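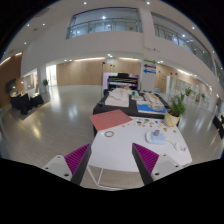 Abb. 11: Weißer Tisch mit einem kleinen, dünnen Ring

3 Die Bralance aufstellen und einrichten

Schön, jetzt geht es endlich an die Waage selbst! Wer Abschnitt 2 übersprungen hat (ich kenne euch), blättert bitte kurz zurück und prüft, ob die Transportsicherung wirklich draußen ist. Das ist die kleine rote Schraube an der Unterseite. Mit eingedrehter Schraube zeigt die Bralance zwar brav eine Zahl an, aber immer dieselbe, und ich habe mit so einer Waage mal einen ganzen Vormittag lang Teeproben gewogen.

3.1 Standort

1. Sucht euch einen Tisch, der nicht wackelt. Drückt mit der flachen Hand auf jede Ecke - wenn sich etwas bewegt, nehmt einen anderen oder legt unter.

2. Stellt die Waage mit der Anzeige zu euch hin und mindestens 40 cm von Fenster, Heizung und Lüfter entfernt auf.

3. Dreht die Füße, bis die Luftblase in der Libelle mittig sitzt. Erst die vorderen, dann die hinteren. Andersherum geht es auch, dauert bei mir aber doppelt so lang.

4. Legt den Wägeteller auf und dreht ihn leicht, bis er einrastet. Das Klicken ist sehr leise.

Achtung: Die Waage nie am Teller hochheben! Darunter sitzt die Wägezelle, und die verzeiht das genau einmal.

3.2 Einschalten und Aufwärmen

5. Netzteil anschließen, dann die linke Taste drücken, bis die Anzeige angeht.

6. Jetzt warten. Die Bralance braucht 40 Minuten, bis sie stabil läuft. Ich weiß, das ist lang, aber in der Zeit kann man wunderbar Tee kochen, Etiketten beschriften oder Abschnitt 4 lesen.

Hinweis: Wenn in der Anzeige "- - -" stehen bleibt, liegt etwas auf dem Teller oder der Teller sitzt schief. Abnehmen, neu auflegen, fertig.
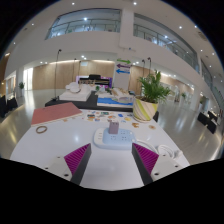
Pornstead, im Mai

Für die neue Auflage habe ich den Abschnitt zum Justieren ganz umgeschrieben. Borghild Ekström hat mir nämlich nach dem letzten Teekurs eine lange Mail geschickt, in der sehr höflich stand, dass man die alte Fassung nur versteht, wenn man es schon kann. Recht hat sie.

3.3 Justieren

7. Nehmt das mitgelieferte Gewicht von 200 g aus der Schachtel, und zwar mit der Pinzette oder einem sauberen Tuch. Fingerfett wiegt mit!

8. Teller leer lassen und TARA drücken. In der Anzeige steht 0,00.

9. CAL gedrückt halten, bis "200" blinkt. Wenn stattdessen "100" blinkt, habt ihr noch das alte Modell, dann gilt der Anhang.

10. Gewicht genau in die Mitte des Tellers setzen und Hände weg. Auch nicht auf dem Tisch aufstützen.

11. Sobald "End" erscheint, das Gewicht abnehmen und zurück in die Schachtel legen. Falls "Err" kommt, wieder bei Schritt 8 anfangen.

Zur Kontrolle lege ich danach gern noch eine volle Teedose auf, deren Gewicht ich kenne und auf den Deckel geschrieben habe. Zdeňka Štefanec nimmt dafür einen alten Messinglöffel, das geht genauso. Hauptsache, es ist jedes Mal derselbe Gegenstand. Weicht der Wert ab, wird noch mal justiert.

3.4 Mit der Wando-App verbinden

Diesen Teil könnt ihr weglassen, wenn ihr eure Mischungen lieber ins Heft schreibt. Mache ich selbst oft so.

12. Am Telefon Bluetooth einschalten und Wando öffnen.

13. Auf "Gerät hinzufügen" tippen und an der Waage die rechte Taste drücken. Das Funksymbol blinkt erst langsam, dann schnell.

14. Den Code aus der Anzeige eintippen und der Waage einen Namen geben. Nehmt etwas Eindeutiges - bei uns heißen leider mehrere "Waage".

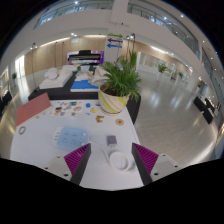
Das Netzteil bleibt bei der Bralance am besten dauerhaft in der Steckdose, dann entfällt am nächsten Tag das lange Aufwärmen. Verlegt die Leitung so, dass sie weder den Teller noch das Gehäuse berührt, denn schon ein leichter Zug verschiebt den Nullpunkt. Überlänge wickle ich locker auf und lege sie weit weg von der Waage ab, ungefähr so wie das weiße Kabel auf dem Tisch, das als dicker Ring daliegt und von dem nur ein Stück zur hellblauen Steckdosenleiste läuft. Bitte nichts um die Füße herumführen, sonst hebt sich die Waage an einer Seite und die Libelle stimmt nicht mehr.

Achtung: Vor dem Reinigen immer den Stecker ziehen. Den Teller dürft ihr abspülen, das Gehäuse wird nur mit einem leicht feuchten Tuch abgewischt. Teestaub in den Ritzen holt man am besten mit einem weichen Pinsel heraus.

Weiter mit Abschnitt 4, Mischungen anlegen und speichern.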